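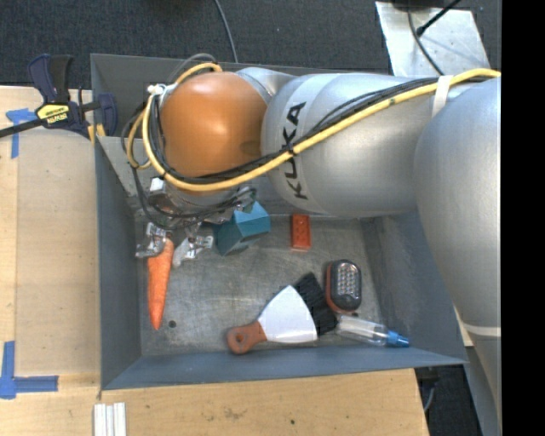

Nadhirah Pillai wrote in to ask whether the Padatden broadfork can really get carrots out of heavy clay without snapping them, and whether a short person can use it. Yes to both! She's on her second season with it now and tells us the long ones come up whole if she waters the evening before.

## Padatden Broadfork, 5-tine

We've been growing roots on sticky ground for years, and this is the tool we reach for first. You stand on the crossbar, rock your weight side to side until the tines sink, step off and pull the handles back. The bed lifts and cracks, the worms stay put, and the carrots loosen enough to pull by the tops. It's a lovely feeling, and after a row or two you get a rhythm going and don't want to stop for lunch.

**What you get**

- Five curved steel tines, 12 inches long
- Welded crossbar, 17 inches wide, with room for both boots
- Two ash handles, finished with linseed oil
- Bolts, washers and a spare pair of each

The handles come in two lengths. Regular suits most people over 5 foot 6, and Short is a good deal nicer if you're under that (Nadhirah has the Short). They bolt on with an ordinary wrench, and you can swap them later.

**Using it for harvest**

Set the tines a hand's width away from the row, never right on top of it. Lean back until the soil heaves, then move along 6 inches and do it again. Parsnips need a deeper bite than carrots. Beets hardly need the fork at all, though we use it anyway – it's fun.

For opening a new bed in spring, work backward so you aren't standing on what you just loosened. Very stony ground is hard on any broadfork, so go gently there and don't bounce.

**Care**

Knock the dirt off, wipe the tines with an oily rag, and hang it up. Rub more linseed oil into the handles every fall. Retighten the bolts after your first long day, as new ash settles a little.

**Which one to order**

| Item | Code |
|---|---|
| Padatden, Regular handles | 907-R |
| Padatden, Short handles | 907-S |
| Spare handle, either length | 907-H |

Orders in by noon on Tuesday go out the same week. Spare tines aren't sold separately, but we can weld a bent one back to shape at the shop.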